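Altard tenants' federation questions Patitz Housing's food waste figures

Group asks for the full workings before the Traltholm scheme is copied elsewhere

ALTARD, May. The Altard Federation of Tenants has today called on Patitz Housing to publish the data behind its claim that kitchen waste at the Traltholm estate has fallen by a third since weekly food caddy collections began.

The claim appeared in a Patitz newsletter sent to 3,354 homes last month. It has since been repeated on posters, on the landlord's website and in a letter proposing a service charge increase to pay for the same scheme on two more estates.

The federation has read the consultants' summary, prepared by Varma, and does not think it shows what tenants are being told it shows. The fall is based on returns from 134 households. Traltholm has roughly 1,000. The summary does not say how those households were picked, how many dropped out or whether they were weighed in the same season before and after.

"We would like this to be true," the federation said in a statement. "Less waste ought to mean lower bills. But tenants are being asked to pay more on the strength of one percentage in a newsletter, and when we asked how it was worked out we were sent the newsletter again."

Sorting and weighing are simple enough jobs, and the federation sees no good reason for the records to be held back. It has asked for the weekly sheets for each block, with addresses removed.

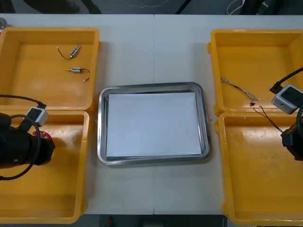 What the federation is asking for

The federation wants Patitz Housing to release the full Varma report, including any pages on method. It also wants the service charge proposal put on hold until tenants have had a fair chance to read it, and a plain answer on what happens to households that do not use their caddies.

It has further asked why a contract for 300 extra caddies appears to have been agreed before the trial had ended.

Patitz Housing has said it is "confident in the results" and will reply in due course. The federation notes that it was given the same answer in the winter about the new door entry system, and is still waiting.

An open meeting for all Patitz tenants will be held at the Traltholm community room on Wednesday at 7pm.

ENDS

Notes to editors

The Altard Federation of Tenants is independent of Patitz Housing and receives no money from it. Copies of the federation's letter to Patitz Housing and of the Varma summary are available on request from the federation's press desk.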